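1 October 2022

Saturday, so I had the bench room to myself until lunch, which was lovely! Plan was to finally get the big gray table sorted before Anjana's batch of sample cards comes back from Egan. I've been putting this off since February (I know, I know) and Femke has been very patient with me about it.

First job was getting everything of ours off the top and into crates. So much stuff! Two trays of offcuts, the Sota tape dispenser, three half-used rolls of masking tape, Darragh's notebook from the spring (Darragh, it's on the shelf by the sink, stop looking for it), and a mug I'm not going to ask about. Then I went over the surface with the soft brush, back to front, and after that a microfiber cloth with the Cidum cleaner, 5 ml in a bowl of lukewarm water. The bottle says double that but last time it left streaks, so I'm sticking with the weak mix. 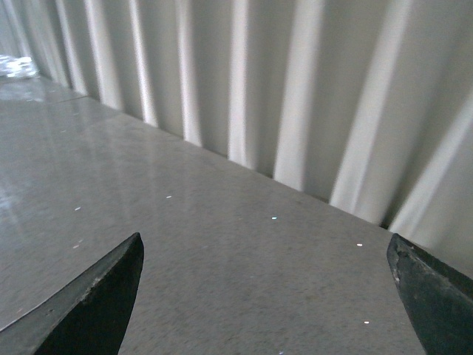 I did the cloth part twice, long strokes the length of the table, turning the cloth over when it started to drag. The back edge is still the fiddly bit, and I ended up wrapping the cloth around an old ruler and running it along there, which worked better than my fingernail ever did. Eamon swears by a cotton bud but I don't have that kind of Saturday in me.

Something to remember for next time: check for bits with your head down low, looking toward the light. From straight above I'd have sworn it was done, and then I crouched and kept finding little shiny flecks. My money's on the foil backing from the Nendberg sheets, because that stuff sheds like a cat. Could we trim those over the bin from now on? Me included, I'm the worst for it.

Also opened the new box of cards, 80 in there, and put 20 in the top drawer for Monday. The rest are in crate 363 under the window. Deirdre has the label printer, so the crate number is in pencil for now.

Still to do: sticky roller over the whole top, ask Femke if we can get more cloths (down to the last two decent ones), and wash the bowl, which I left in the sink. Sorry!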